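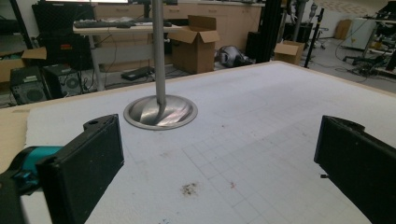

1. Tables. The meeting opened at 13 minutes past the hour, the chair having waited for a quorum and then for the biscuits. Bienvenido Rivera reported that the Tiletti mats had been down since February and that the big table was a pleasure to work on again. Erlinda Evangelista asked whether the pleasure extended to sweeping it, as there was a brownish patch of crumbs or something like them in the middle of the white mat, and a couple of tiny reddish specks to go with it. The meeting declined to speculate. The faint grey grid was praised by those who line things up by it. Agreed: mats to be brushed at the end of each session, by whoever was there.

2. The pole. Erlinda had received two further requests to move the metal pole nearer the wall. Bienvenido likes it where it is. Deferred, as in the previous minutes and the ones before those.

3. Money. The Bautista invoice for 252 has been paid. The quote from Prastar for new shelving came to 2,000 and was read out twice, the second time more slowly. Purkance to be asked for a price.

4. Background clutter. It was noted that the rest of the workshop remains as minuted. Members have until 6 to take home anything they recognise.

5. Any other business. Who has the good dustpan? No reply was recorded.

Action: Erlinda to write to Purkance. Bienvenido to buy a brush.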